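Two arms or one? Sturus vs Drinora gripper in sim

stelham_bench
February, 9.14 pm

Finally got both grippers loaded into the same sim and I'm having far too much fun! The Sturus is the compact one with small fingers, the Drinora is the plain parallel pair. Same controller for both, 32 runs each so far. The living room setup is where I do the two-arm tests, with the grippers either side of a grey canister that has a small silver cup on its lid.
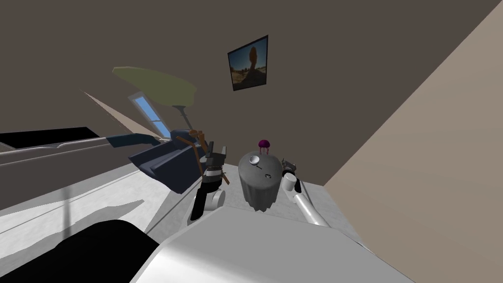

Areti Alexiou reckons two arms is the wrong place to begin, as you end up comparing how well the arms stay out of each other's way and learn very little about the fingers. She'd do every grasp single-handed first and only then add the second arm.

pegleg_pete
Agree with Areti. I lost a month to that.

vasilakis_fan
Don't agree at all. If the job is two-handed, test it two-handed. What controller are you on? The Vasilakis one gets jittery for me when both wrists turn together.

stelham_bench
It is the Vasilakis! No jitter here, but I've got the speed capped at 74 per cent, so maybe that's hiding it. I take Areti's point though (grumble grumble), so I've gone back to basics with the wrist camera and one gripper over a bare table, fingers wide open. 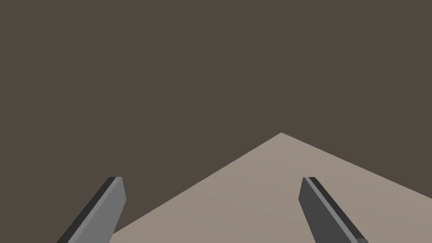 Next I'm going to close them in small steps and log the gap each time, then swap grippers and do it all again. I love how simple the long flat fingers are. My money's still on the small ones for cups.

pegleg_pete
Flat fingers for me, every time. Post the logs?

stelham_bench
Will do, give me 2 evenings.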